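Guides > Clothing & Laundry > Folding and Storing

How to Fold Polo Shirts So the Collars Survive the Drawer

2026-08-07
By Ningsih Entili

My husband owns more polo shirts than any one man needs, and for years I folded them the way my mother folded T-shirts, in half and in half again and into the drawer. They came out looking as if somebody had slept on them. I have since come around to a slower method, and it has held up through two house moves and one very humid June in Seltville, so I thought I would write it all down properly for anyone who is staring at a full basket this weekend.

Start before you fold. Take the shirts out of the dryer while they are still a touch warm and give each one a good shake by the shoulders. Button every button on the placket, right up to the top, even if it is never worn that way. Then turn the collar up, run your thumb along the inside of the band, and turn it down again. If you line dry, do the same thing when you unpeg them, and smooth the side seams with your palm while you're there.

Now find yourself a place to work. A bed is fine, a sofa will do, and an ironing board is a bit narrow but kinder to your back. Lay the shirt face down with the collar away from you and pull the hem straight. Fold one side in toward the middle, so the fold runs from the center of the shoulder down to the hem, and lay the sleeve back along the fold so it doesn't poke out the other side. Do the other side the same way. You want a long, even strip, with the collar sitting square at the top. 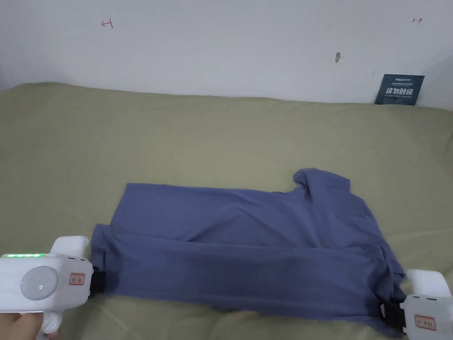

Should I fold in thirds or in half after that?

Thirds, if your drawer is deep enough, because two soft folds across the body show less than one hard crease over the stomach. Bring the hem up a third of the way, fold once more so it tucks just under the collar, and turn the whole thing over. For a shallow drawer, go in half and slip a rolled pair of socks inside the fold.

Cotton piqué is the easy one, since the knit has a bit of spring and forgives a clumsy fold. Smooth jersey shows everything, so I put those on top of the pile. The slippery sports kind won't stay folded for anybody, and I roll them from the hem up and stand them along the side of the drawer — they seem happier that way and so am I.

When you stack, turn every other shirt around so the collars alternate ends. Otherwise the pile leans, and the bottom collars get squashed flat. I keep mine in an old Vusivwood chest with dividers my neighbor Hamish Tennant cut down from a bookshelf, but shoeboxes without their lids do the same job for nothing. Keep the piles low enough that you can lift one shirt out without dragging its friends along.

If a collar has already curled, dampen it with a spray bottle, lay it flat on a towel and press it from the points in toward the middle, on the wrong side first. Let it cool completely before you touch it again (this is the part I always used to rush). A very stubborn one may need a little spray starch on the underside. Wash that out every few wears, or it starts to flake.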